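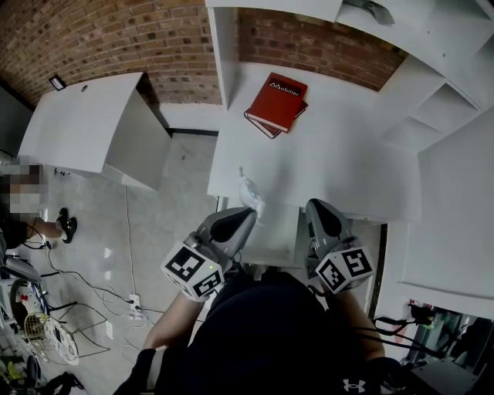
Desk and Shelving, Ilitcombe Reading Room

3/22/19
By Tolera Kahsay

The white desk is one section of a larger unit from the Soka range. Tall open compartments rise on the right and a shelf runs overhead. Two red books lie towards the back, one on the other and slightly offset; the upper one is titled "Mobilier". A small crumpled piece of white plastic was on the front edge.

Wall and floor

Red brick behind the furniture, with a white baseboard strip at the foot. The floor is grey concrete. Power comes from a white outlet low on the wall, and the loose cables across the floor are to be clipped back before October.

Separate cabinet

White, with an angled top and a small round hole near the back. It stands to the left of the desk, below a small framed sign. Listed as item 634 in the room inventory.

Notes

Shelf heights were set by Gaspard Lecomte to suit the Lazaridis catalogues, which are shelved upright. Books left on the desk go back to the open compartments at 18:00. Spare shelf pins are kept with the Omeck fittings.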